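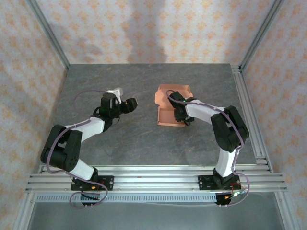

What makes a small cardboard box easy to fold by hand?

Good score lines matter most. If the creases are pressed deep and straight, the walls stand up together and the tabs find their slots with very little pushing.

Folding Small Boxes: What the Creases Do
Summer project report by Kiran Awasthi and Bimla Upadhyay
Matano Summer Design Program
Handed in 8/15/18

How we picked this

Bimla's aunt sells soap by mail, and in January the two of us spent a whole school break folding boxes for her at the kitchen table. Some went together like a dream and some fought us the entire way, and they were all supposed to be the same box! We had a fun argument over whose fault that was (Bimla said mine, I said the cardboard's) and when the program asked for project ideas we wrote down "boxes" before anyone else had picked up a pen.

We looked only at one-piece boxes, the kind that come flat and fold up with no glue. They have a floor, four walls, and a lid that is part of the same sheet. Ours were all a small size, enough for three bars of soap or a mug.

Words we use

Blank: the flat sheet, already cut, before any folding.
Score line: the pressed line where the board is meant to bend.
Flute: the wavy paper layer in the middle of corrugated board. The waves run in one direction, and this ended up being most of our report.
Ear: the small flap at the side of the lid that tucks down inside the wall.
Relaxing: our own word for what a box does when you let go of it and the walls drift open again.

Materials

The blanks came from Ikthorpe, a packaging shop that sells seconds and end-of-run stock. Their manager, Finbarr Tierney, let us go through the back shelves and gave us 800 blanks for the price of a pizza. They came in plain brown, in white, and in a few bright colors, and we mixed colors on purpose so that we couldn't guess the crease quality from the outside.

We also used:
a bone folder (a plastic one, despite the name)
a steel ruler
a kitchen scale
a phone stopwatch
bags of dry rice for weight
a notebook, then a second notebook after the rice incident

Sorting the blanks

Not every blank could be used. Some had crushed corners and a few had been cut so badly that the slots were missing. After sorting we had 513 good ones. The rest became practice pieces, and later a very nice castle for Bimla's cousin.

We sorted the good blanks into two groups by flute direction. In group A the flutes run along the long side of the floor. In group B they run across it. You can tell by looking at the cut edge: if you see the little waves, you are looking at the ends of the flutes, and if you see a solid-looking line, the flutes run beside that edge. It takes a bit of practice under a good lamp. Then it becomes impossible to stop doing it to every box in your house.

How we tested

Each blank was folded once by one of us, in the same order every time:

1. Lay the blank down with the inside facing up.
2. Bend every score line up to a right angle and let go.
3. Raise the back wall and the two side walls.
4. Fold in the corner tabs.
5. Roll the front wall over the tabs and press it into the slots.
6. Close the lid and tuck the ears.

The clock started when a hand touched the blank and stopped when the lid was down. We wrote a note after each one saying which step felt hardest. We had a limit of 30 seconds, and anything slower was marked "stuck" and finished without the clock.

Step 2 was added after the first afternoon. Our mentor, Marijke Dierckx, watched us wrestle with a side wall and asked why we were trying to crease and build at the same time. We started pre-bending everything and threw out the first afternoon's times. That hurt a little, but the new times were so much more even that we both cheered.

What we found

Group A was quicker. The long walls bend along the flutes there, so the board gives way between two waves and makes a clean line. The short walls bend across the flutes and have to crush every wave on the way, but they are short, so it isn't much work. In group B it is the other way around and you feel it right away in your thumbs. Most of the "stuck" boxes were from group B.

The biggest surprise came in step 5. We had both expected the tabs and slots to be the slow part, and they were only slow when an earlier crease was a little off. If the front wall bends even slightly outside its score line, the tabs land beside the slots and you end up pushing, wiggling, and tearing the paper on the inside. So a lot of what we had been calling "bad slots" in our notes was really a bad front crease. We went back and read the old notes again with this in mind, and they made a lot more sense!

Relaxing was interesting too. A box that is half built, with the walls up and the lid still open, will slowly open out if you leave it. Group B relaxed more. Boxes that had been run over with the bone folder relaxed less, and on those we could take both hands away to pick up whatever was going inside. For someone packing orders by themselves this would be a big help, so we think it deserves its own project.

Color made no difference that we could find. Bimla still insists the brown ones are friendlier.

The rice test

We wanted to know if an easy box is also a strong one. We folded one box from each group, stacked rice bags on the closed lid, and added weight little by little until a wall buckled. The group A box gave out at 1,197 grams with a soft crunch. The group B box held more than we had rice for, and then we dropped a bag and the test was over. (The carpet at the Matano building may still have some rice in it. We did vacuum, twice.)

One box from each group is far too small a test and we know that. It does fit what we read about flutes, since walls are stronger when the flutes stand upright like little columns. It might mean there is a trade between easy to fold and hard to crush. We would love to do this again with proper weights.

Things that went wrong

We got faster. By the end we were both far better at folding than on day one, and we had done more of group A first. We should have shuffled the groups from the start. We shuffled them for the second half, and A was still quicker, but by less.

Our hands are also different sizes. I have trouble with the ears on small lids and Bimla doesn't.

The air got damp in the second week, and the board felt softer. We didn't measure that.

Tips for anyone folding a pile of boxes

Bend every score line before you build anything. Start with the longest crease. Keep the front wall for last, and look at its fold before you push the tabs in. If a tab won't go, open the wall back up and redo the crease, as pushing harder only tears it. Take off your rings. Stop for a snack before your thumbs hurt and not after.

Next

Bimla wants to test damp board in the bathroom with the shower running. I want to draw our own blank with a wider front wall and have Ikthorpe cut a small batch. Thank you to Marijke and to Finbarr, and to Bimla's aunt, who got a lot of boxes out of this.

Comments

Teodoro Abella
Great read! I pack tea orders and the pre-bend step has already saved my thumbs. Did you try bending the lines backward first and then forward? Works well on stiff white board.

Bimla Upadhyay
We tried it on a few practice pieces and the outside paper cracked a bit on the colored ones. Will try it on white, thank you!!

F. Tierney
More seconds on the shelf if you want them. Mostly the bigger size this time.

Kiran Awasthi
YES please. We can come by after school starts.

soapaunt
still using these. the castle is also still standing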